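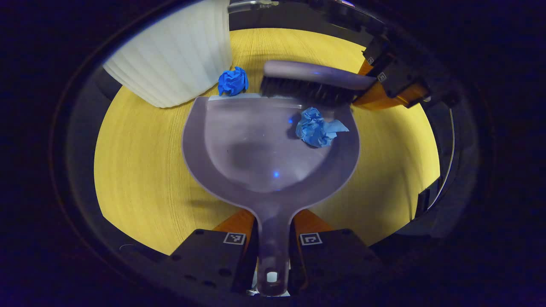
What does a dustpan lip do?

It closes the gap between the pan and the surface, so that fine material rides up into the tray when the brush pushes it.

The question was item 10 on the induction sheet at the Prekutville sorting office. The answer was printed under it. New clerks were required to read both aloud and initial the margin.

The clerk on the late rotation had initialed it in May. By August the clerk had swept paper from the same round table on 70 shifts. The procedure did not change. Place the pan with the lip toward the waste. Lay the handle toward the body. Draw the brush over the lip. Lift, tip, return.

Waste paper came in two blues. Light blue was Petgate stock, 900 sheets to the carton. Deep blue was Semby stock, which was heavier and crumpled into a tighter ball. A Petgate ball could be swept in one stroke. A Semby ball tended to stop at the lip and required a second.

The log for Aug 4, 2023 records one irregularity. A deep blue ball was swept in, tipped out, and entered as cleared. At the next pass it was at the lip again, left of center. The clerk swept it a second time and entered it a second time. The sheet had no column for recurrence.

On the third pass the clerk put down the brush and opened the paper. It was a Semby requisition form, completed in the clerk's own handwriting. Quantity requested: 4000. Item requested: blank. The signature line was dated for the following shift.

The clerk flattened the form, read it twice, and crumpled it along the existing folds.
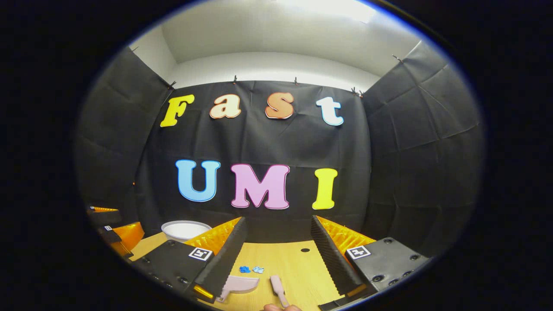
The table, with the letters up on the black cloth.

The supervisor from Tang checked the log at the end of the rotation and asked if the surface was clear. The clerk said it was. The supervisor signed.

Then the clerk took a blank requisition from the Semby carton, wrote 4000 in the first box, and held the pen over the second.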